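November, morning

Started at 7. Heating slow to come up, so I did the paperwork first and left the table until there was enough light to work by. The delivery from Rorkitz had been left inside the door. I checked the crate against the sheet: 123 pieces listed, 123 present, two of them with scuffs on the underside. Scuffs noted, pieces kept. They will face down anyway.

The job is the same as it has been since the Fondville order was confirmed. A basket of vegetables has to be laid out so that it reads as a basket of vegetables from a standing height, with a few things left outside it, and the layout has to be repeatable by someone working only from my notes. The client wants an arrangement that can be taken apart and put back with no drift. Last week's notes were not good enough for that. I tried to rebuild from them and got the right items in the wrong relation to each other. "Cucumber beside basket" admits too many positions.

So today I wrote down the order of placement before touching anything.

Basket first, left of the middle of the table. I am using the round wicker one. The deep Flanico bowl was considered and dropped because its sides hide the contents, and an orange disappears in it completely. The wicker has a rim with diamond-shaped openings, so there is some sight of the inside even at a low angle. The drawback is that stems catch in it when they go in sideways. Put them in from above.

Bok choy second, on the left side of the basket. It is the largest piece in there and everything else gets placed by reference to it. If it goes in later it pushes the rest up against the rim. Orange next, toward the back. Pepper last.

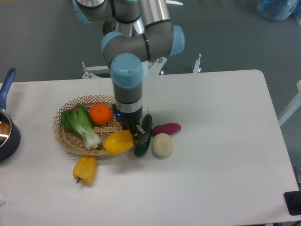

The pepper is the difficult piece. It has three or four ways of lying and only one of them is stable over the rim. On its side, it will bridge the rim at the front right, part in and part out, and hold. I like the look of that better than having it fully inside, as it breaks the circle. It also fails more often. Any knock to the table and it goes one way or the other. For the written version I have given both positions: over the rim as the preferred one, and at the front inside the basket as the fallback. The client can decide which matters more, the look or the reliability. I know which one they will choose.

The second yellow pepper stays out of the basket, in front of it, on its side with the stem toward the near left. I tried it on the right with the other loose pieces and the color all went to that side.

Broke off at 10 to answer Yousafzai about the invoice. They had billed for 1,000 labels against an order for a much smaller number. A corrected invoice was promised for the afternoon. Had not come by the time I left.

Back to the table. Right side next. Cucumber closest to the basket, then the sweet potato lying flat beyond it, then the pale round one in front of the sweet potato. I still have no settled name for the pale round one. The Rorkitz sheet gives a stock code and no description. It passes for a turnip, or an onion, or with the flat side up a thick slice of radish. In the notes it is now "pale round." That is ugly but nobody will go looking for a second candidate.

The cucumber is a matter of angle. Parallel to the table edge it looks like something stored. At a diagonal with the stem end at the top it looks put down, and that is what I want. The contrast of the dark green with the wicker is good enough that I stopped worrying about the gap between them. The purple-red of the sweet potato does most of the work on that side. 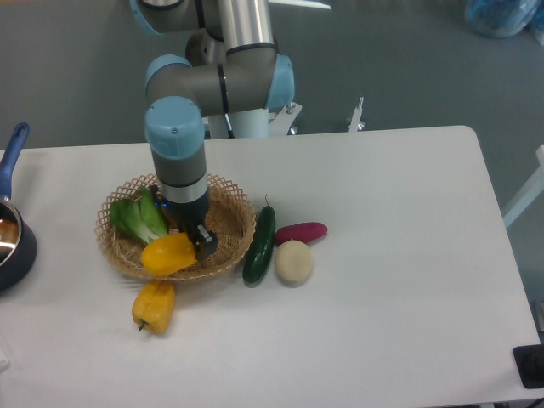 Saucepan: stays at the far left, handle angled up and out. I considered removing it. The blue handle is a stronger color than anything else in the layout except the peppers, and I was concerned it would take attention away from the basket. With the pan well over to the side this is tolerable, and the dark body gives some weight where otherwise there is only white table. Left it for now. Marked in the notes as optional.

Noon. Ate standing up. The real produce question came up again in my own head, as it does every time. Real bok choy would look better for a morning and worse by the next day, and the whole arrangement would have to be bought again for each rebuild. The artificial leaves are a little too even in their green. I can live with it.

Afternoon went to the notes themselves. Final version is 2 pages, down from four. One line per piece, in order of placement, each with its neighbor and the direction of its stem where it has one. Removed all the adjectives. Removed "slightly" wherever it occurred, which was often.

Still to do:
Chase Yousafzai for the corrected invoice.
Ask Rorkitz for the name that goes with the stock code.
Try one rebuild from the new notes with the old ones out of reach.
Return the Flanico bowl to the shelf.

Left at 5. Knee stiff from standing.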